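Fluscombe Color Terms, release 2

Fluscombe is a table of free-text color names collected from English-language secondhand listings for household goods. Each row pairs the words a seller used for an item's color with a reference value measured afterward by the Woltov lab. It is meant for work on color naming, search synonyms and catalog cleanup.

Contents

terms.csv - 3,251 rows, one per listing
reference.csv - measured values in CIELAB, D65, 2-degree observer
splits/ - train and test row lists
CHANGES.txt - differences from release 1

Columns in terms.csv

row_id: integer, stable across releases
raw_term: the seller's wording, lowercased, otherwise untouched
head_term: the basic color word assigned by an annotator
modifier: pale, dark, dusty and so on, blank if none
category: tableware, textile, furniture or other
ref_id: key into reference.csv
flag: see Known problems

Collection

Listings were gathered by Majumder, a resale site for household goods, under an agreement that allows redistribution of the color wording but no other listing text. Seller names, prices and locations were dropped before the table reached us. Items with more than one main color were excluded at this step, and so were transparent glass and bare metal.

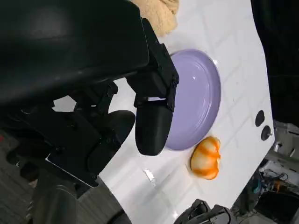

Head terms were assigned by two annotators, Floarea Căpraru and Jérémie Marchal, who worked from the raw term and the measured value together. Disagreements went to Ottar Wallin. Most of them fell between neighboring purples and blues, where sellers use lilac, lavender, mauve and periwinkle with little consistency. A plate like the pale purple one on the white tabletop would get head_term purple and modifier pale, whatever the seller called it; lavender stays in raw_term only. The same rule applies to cream, ivory and eggshell, which all map to white or yellow depending on b*.

Splits

The train split has 2,000 rows. All remaining rows are in test. Splits are made by ref_id, so no measured item appears on both sides. Release 1 split by row and leaked duplicates; scores from the two releases should not be compared.

Known problems

Tableware is overrepresented, and textiles are thin in the greens. Glossy items were measured with the specular component excluded, which makes some dark glazes read darker than sellers describe them. These rows carry flag = G.

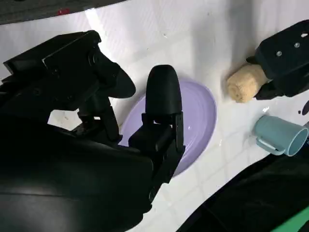 Another 40 rows carry flag = M, meaning the raw term looks like a maker's color name and not a description ("harbor", "thistle no. 4"). They are kept in the table but left out of the baseline scores. Rows with both conditions carry flag = GM - they count toward the 40.

Spelling is left as found. "Lavendar" and "lavander" are separate raw terms and share a head term. Do not correct them in place; row checksums depend on the original strings.

Loading

The files are UTF-8 with Unix line endings. Raw terms may contain commas and are quoted. The loader from the Plundwood package reads both tables and joins them on ref_id. Older loader versions treat a blank modifier as missing and silently drop the row, so check the row count after loading.

Maintenance

Florian Roussel maintains the tables. Raphaël Marty handles the measurement files. Corrections should give the row_id, the current value and the proposed value. The next release is planned for April and will add a column for surface finish.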